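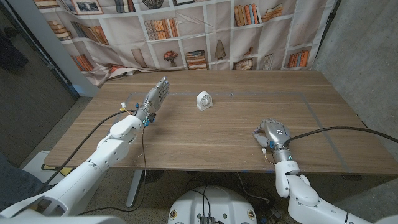

How often should a table clock be checked against a reliable time source? Once every four weeks is enough for most household clocks, with a further check in February if the room is left unheated.

To set the clock, use the Onville time line or any radio signal. Turn the hands forward only, stop one minute ahead of the correct time, and start the clock on the signal. Leave it for 20 minutes, then compare it again. Record the difference in a notebook – a single reading says little, while several show whether the clock gains or loses.
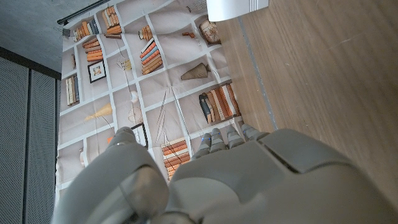
Fabric sheet with a printed bookshelf pattern.

A cloth should be laid down before any clock is opened. Small screws are easily lost on bare wood. Replace the battery with one of the same type and close the cover firmly.

Updated 2023-08-09 by Lorne MacDonald

343 shares
4 comments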